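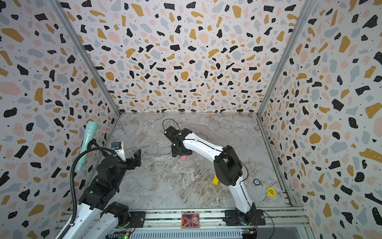
Terrazzo print on the walls, pale marble pattern on the floor. Small pink block and mint-green toy microphone.

Patterned Surfaces: Gallery
Badomton Prints
Page updated 25 October 2022

This page shows our wall and floor patterns in use, with notes on each one. Most of the questions we get are about how a busy print looks over a whole wall and what to put on the floor next to it, so the gallery starts with that. The notes after it cover the other patterns, the colours that go with them, and how to order samples.

Terrazzo with marble
The terrazzo-style print has irregular flecks in black, mustard yellow, pale pink and light grey on a white background. Each fleck has tiny white or black specks in it, and you only notice these when you are fairly close. From further away the flecks read as plain colour.

With the print on three walls there is a lot of pattern, and the floor needs to be quieter. Pale marble works well. It has some movement in it but no strong colour, and small things put down on it are easy to pick out. A dark marble next to the same walls would make the black flecks look heavier.

Colours beside the terrazzo
Pink is the easiest colour to add, as it is already in the print. Keep it to small things if the walls are fully covered. Mint green is not in the print at all, and it stands out well against it, as the toy microphone does leaning on the left wall. Mustard can be difficult in a large piece. A mustard cushion or a box is fine, but a mustard cupboard door tends to fight with the flecks of the same colour.

White things can get lost against the background between the flecks. If you are putting up white shelves, look at a sample behind them first. Black holds its own against any part of the pattern.

Corners
Large irregular patterns are forgiving at corners. There is no line to carry across, so a fleck that stops at the edge of one wall does not have to be picked up on the next. We still suggest setting out the back wall first and working outwards from it, with the offcuts kept for the ends of the side walls. Check that you have no half fleck repeated straight above itself at the join. It is a small thing but it catches the eye once you have seen it.

The rest of the range

Korna
A small broken check in grey and off-white. It was drawn for kitchens and looks best in short runs, such as behind a cooker or along the back of a worktop. In a large room it can look like a plain grey from the far side. Goes with either marble. It has a clear up and down, so mark the back of each piece before cutting.

Korna Wide
The same check at twice the size. Better for a full wall. Customers have used it in halls and on the inside of cupboard doors. The lines need matching at every join and you should allow one extra repeat per length. If the wall leans, start from the most visible corner and lose the difference at the other end.

Sokov
Narrow upright stripes, uneven in width, in dark blue and cream. The unevenness is in the drawing and repeats across the full width of the piece. Two people hold this one up more easily than one, as any lean shows against a door frame. Not suitable for floors. We are often asked for a sideways version and there isn't one, but the print can be turned on a low wall if the run is short.

Sokov Pale
The same stripes in stone and cream. Softer in daylight and almost plain under a warm bulb. A good choice for a small bedroom. We would not put it next to the terrazzo.

Fourie
Leaves and seed heads in soft green, well spaced, on a white background. The repeat is long, so there is more waste than with the checks. On a narrow wall you may see each stem only once. The mint green in it is slightly greyer than it looks on some screens, and a sample is worth having before you choose paint.

Fourie Night
Leaves and seed heads in the same drawing on a very dark green. It marks more easily than the paler prints and shows dust along the top of a skirting board. Wipe with a soft cloth and no cleaner.

Pale marble
Pale, with white, grey and brown veining. The quietest pattern we do, and the one we suggest first for anybody who has already chosen a strong wall. On a floor, turn every second piece round to keep the veining from lining up. Crumbs show less than on plain white.

Dark marble
Charcoal with white veins. The veins run in one direction and should all be laid the same way, usually away from the door. Looks best with Sokov Pale or a painted wall.

Looking at samples
Samples are cut from the main part of the print, and for the terrazzo this means that one sample may have more mustard in it and another more pink. The full print is balanced. If you want to judge the colours properly, ask for the large sample and stand it against the wall for a day. Move it at least once, from the window side to the darker side of the room.

Put the floor sample down at the same time. People often compare the two side by side on a table, where they get the same light, and then find the floor looks greyer once it is down. Set a few things from the room on it as well. A mug, a book or a child's toy will tell you more than the sample alone.

You can order up to 4 samples at a time. Please give the pattern name and, for the checks and stripes, which size or colour. Orders for 200 pieces or more are cut separately and take longer, so get in touch before you fix a date with a fitter.

Care
Dust the walls with a dry cloth. For marks, use a cloth wrung out in warm water, working from the edge of the mark inwards, and dry it straight after. Do not use scouring pads or cream cleaners on any of the patterns. Felt pads under chair legs are enough for the floors. Lift heavy furniture when you move it.

Changes to the gallery
The terrazzo and pale marble entry is now at the top of the page. Korna Wide was added in June. The old small stripe has been taken off as we no longer print it, though we have 3 lengths left in the shop if you are trying to match a repair. Bring a piece with you, as the cream changed between the first printing and the second.

Sending us your pictures
We are glad to add customers' rooms to the gallery. Daylight is best, and please include some of the floor if you have a pattern on it. Tell us the pattern name and the name of the room, and say whether you are happy for the town to be given. We do not add anything to the page without asking first.

Back to all patterns
Order samples
Fitting notes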